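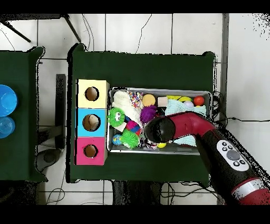

4. Running the picking table at the open day

I've put the picking table in its own section this year, mostly so whoever is on shift can read one page and get going. It's the table everybody drifts to. Kids like it, parents like it, and I'll admit I have spent whole lunch breaks just watching it (sorry to the welding table, you're great too!). The job is simple to explain: the arm reaches into a messy tray and goes after one thing at a time. So the tray has to be properly messy. Spiky balls, fuzzy toys with cartoon eyes, a crumpled cloth or two, all in one heap, with the boxes with the round holes lined up beside it. If it looks like something you'd tidy before company came over, you've got it right.

Before the doors open

1. Spread the dark green cloth over the main table and smooth it flat. Wrinkles near the tray make it slide.

2. Set the tray within easy reach of the arm. Leave a hand's width between the tray and the first box.

3. Tip in the toys from the Trultico crate. Don't arrange them! I used to lay them out nicely and the demo was dull as dishwater. Drop them in, drape a cloth over part of the pile, done.

4. Check that every box hole faces the same way and nothing is left inside from the last run.

5. Walk the cables from the stand to the wall. They need to lie flat on the floor, and the visitor rope goes outside them, never across.

6. Turn on the arm and let it warm up for 19 minutes. Go get coffee. I mean it, starting early only gets you a jittery first pick.

CAUTION: Keep hands out of the tray any time the arm is powered, even if it's sitting still and looks bored. Pause it from the operator's tablet first, wait for the tone, then reach in.

NOTE: The handout stack is 400 sheets. In July we ran through 178 of them before lunch, so open the second pack early.

During the demo

7. Say hello, say what the arm is trying to do, and start the run. Short is good. People would much sooner watch than listen to me, and probably than listen to you.

8. Let visitors guess which item goes next. Cloths are the fun ones, because a soft thing never lies the same way two times in a row and the guesses go all over the place.

9. If the arm misses, leave it be and let it try again. After 2 misses on the same item, pause it, stir the tray and start over.

10. Shuffle the tray between groups. A big slow stir with both hands does it, arm paused. Bring the small balls back up when they've sunk to the bottom, and pull any cloth that has flopped over the rim back in if it hangs low enough to snag.
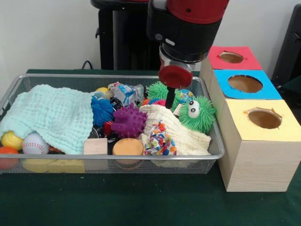

A visitor from the Mallument group wrote afterward that the stirring was their favorite part, and that it would have been even better to let the children do it. They also asked for a little more talk about why the misses happen, as their group had decided among themselves that the arm was getting tired. Fair on both counts! Children can stir if the operator has paused the arm, heard the tone and is holding the tablet, one child at a time. For the misses, I now say that a pile shifts whenever anything in it gets touched, so what the arm planned for may have moved a little by the time it gets there. That goes over fine with grown-ups too.

Closing up

11. Park the arm from the tablet and switch it off at the wall.

12. Empty the tray into the Trultico crate and wipe down anything sticky. There is always something sticky.

13. Fold the cloth, and put the boxes on the Dratov shelf with the holes facing up.

NOTE: If the tablet loses its connection partway through, see section 6. Don't restart the arm with people at the rope.

Section updated February 3, 2024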